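Workshop notebook, Stillby flat
Friday, September 15, 2023

Subject: clearing the dinner table and stacking the bowls and plates.

I continue the work from August on the order of stacking. Maximiliano Lagos wrote then that we should fix the order before we speak of speed, and I agree with him. The list for today has three groups: plates, shallow bowls, deep bowls. The kitchen scale stopped at 95 grams again and would not go to 100, so I left all weights out. It must go back to Gillard.

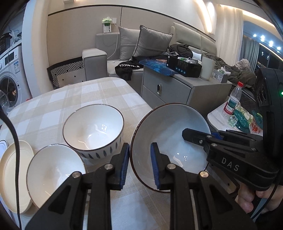 Shallow bowls are more difficult than I wrote last time. They have a low wall and a wide mouth, and the good place to take them is the rim. The brown line on the rim of the white ones is useful for this, because the eye finds the edge quickly also when the inside is shining. When such a bowl is tipped up, the weight goes far from the place where it is held. I want to try holding it a little lower on the wall – to be compared next week. The deep bowl with the blue leaf stripes stays near the middle of the table until the flat pieces have their place.

The checked cloth stays for now. It is softer under the rims than the bare table, but it can make folds. Van Hecke offered a thicker one of 800 grams, and I did not answer yet.

For the deep bowls with the blue leaves I keep the stack of three, to the right of the plates. A higher stack would save space, but I do not like to reach over it.
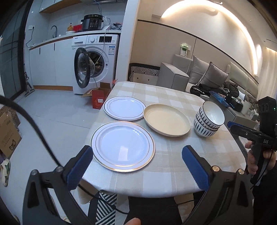

Eulalia Olivares read these notes and would prefer that the plates are stacked first, the largest at the bottom, and that the bowls wait. She finds also that "nearly on top" should not count as stacked, and she asks for one clear rule before the Trornance visit.

I accept the second point. About the first I am not sure, the plates take much place in the middle.

To do: write the rule, send back the scale, answer about the cloth.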